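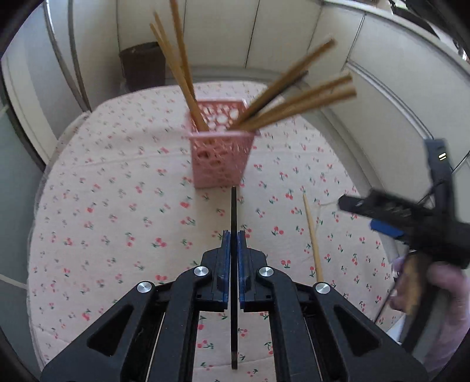 Interim report, gripper comparison (Gralley vs. Bomum)
Nindurville kitchen tasks, 15/06/2020

Status: on track, slightly behind on write-up. Numbers below are from the log, not cleaned yet.

Done this period
Both hand-held grippers set up with the same blue pads. 1115 attempts logged across all tasks, 333 of them on chopsticks and the pink holder. Rest is cups, lids, small packets.

Chopsticks are still the hard one. Thin, light, they roll on the tablecloth. Gralley closes more evenly and picks a single stick off the cloth better. Bomum opens wider, good for a bundle, but the tips drift apart when you squeeze hard and the stick twists in the pads. Two sets of pads worn out so far, both on the Bomum. Ordered more from Vasconcelos, not here yet.

Started two-handed runs. Plan was one gripper per hand, lift from the table, drop in holder. Slow going at first, operators bump the fingers together over the holder. Spreading the sticks out before each run helps.

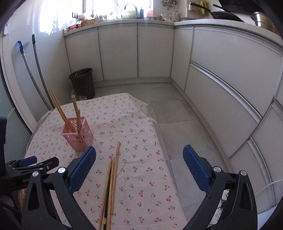
Picking from a pile is a diffrent problem from picking a single stick. Wide open fingers come down over the bundle and take more than one. We count that as a miss for now, but would like your view on this before the final tables, it changes the Bomum score quite a bit.

Camera side: wide lens is worth keeping. Fingertips and most of the room in one view. Blur on fast wrist moves still bad, shorter exposure to be tried next, may need a lamp over the table.

Problems
- pivot screws on Gralley work loose, now tightened every morning
- cable drag on the right hand, rerouted once, not solved
- labels for early chopstick runs incomplete, being redone

Spending
Within budget. Pads came out of the parts line. Lamp would too if you are ok with that.

Next, through July
Finish two-handed chopstick runs. Repeat with the new pads on both grippers so teh comparison is fair. Then start on the arm mount. Recomendation on which gripper to buy comes with the final report, too early to say now.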